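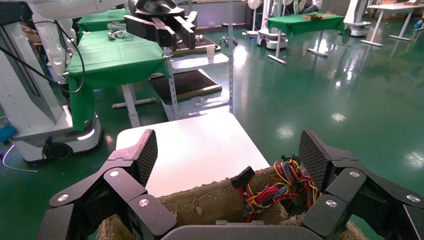

Wrist camera view over the wire box, fingers open

Gripper fingers close unevenly after pad change, wrist camera picks now off to one side

Posted in Cells and Grippers by hexkey_lou

I look after one arm in a row of several at Ovgate. Two-finger gripper, black plastic links, textured pads on the fingertips, camera at the wrist looking down between the fingers. The job is picking wire bundles with connectors out of an open box on a white table and setting them in a tray.

The pads were worn smooth in the middle, so I replaced both from the Isex spare kit in April. I took the link screws out on both fingers to get at the pad carriers, cleaned everything and put it back. Since then the left finger touches the part before the right one does. On a loose bundle it pushes the wires over before it grips them. On a connector body it turns the connector a few degrees and the place step fails.

Checked so far:
- Camera mount is tight. I did not remove it.
- Position readback on full close is 933 before and after the pad change.
- Open position reads 60, same as before.
- No error codes.

The camera calibration was not redone. Should I start there, or is it mechanical? The shift lead wants the cell back by 6 in the morning.

Posted by Makport_bench

Mechanical first. If you recalibrate the camera against a gripper that closes off center, you store the error and have to do it all again.

The readback comes from the motor side. It tells you where the drive is. It does not tell you where each fingertip is, so an identical 933 does not clear the linkage.

Order I would follow:

Power the arm down and lock it out. Leave the gripper on the flange.

Look at the pads edge on. The spare kit pads have a thin film on the back, and it is easy to leave it on one side. Also check that each pad is pushed fully down into its carrier. One that sits proud will make contact early, and that matches what you see on the left.

Back all the link screws off a quarter turn on both fingers. Move the fingers by hand to half closed, if your model lets you release the drive. Then tighten from the palm outward, alternating sides. People tend to finish one finger completely and then do the other, and the first one ends up with the joints pulled over.

Do not overtighten. The screws are round-head and the links are plastic. A joint that is clamped will lag behind the other side, then jump. Every joint should move freely with no side play you can feel.

Then close on a gauge block or any straight piece of bar held in a fixed nest, at low speed. Slide a strip of paper between pad and bar on each side. Both strips should get caught at the same readback, give or take a count or two.

Only after that run the camera calibration. Use the long routine. The short one corrects offset but leaves rotation alone, and you have a rotation complaint.

Posted by dt_fields

had the same thing, it was the pads. swap left and right and see if the problem moves with them

also change that box. if the rim is soft and shedding you will get crumbs in the pad texture and in the joints. we went to a plain plastic bin and clean the pads a lot less now

Posted by Chou_cell_notes

Agree with the order above. Two additions.

Swapping pads is a fair test and takes a few minutes, but note the cycle counter before you do it so you know what the log lines refer to. Ours was at 962 when we found a badly seated pad, and we could trace every bad place back to the change.

If you replace the box, teach the box height again. A bin with a thicker floor lifts the wires, and the fingertips will hit the bottom on the lowest picks. Wipe the pads with a dry lint-free cloth. Solvent softens the texture on this type. For loose wires we run closing force at up to 82 percent of the setting used for connector bodies.

Update from hexkey_lou

Film was still on the back of the left pad. Removed it, backed off the screws and retightened alternating. Paper strips now catch together. Long calibration is running. New box is on order.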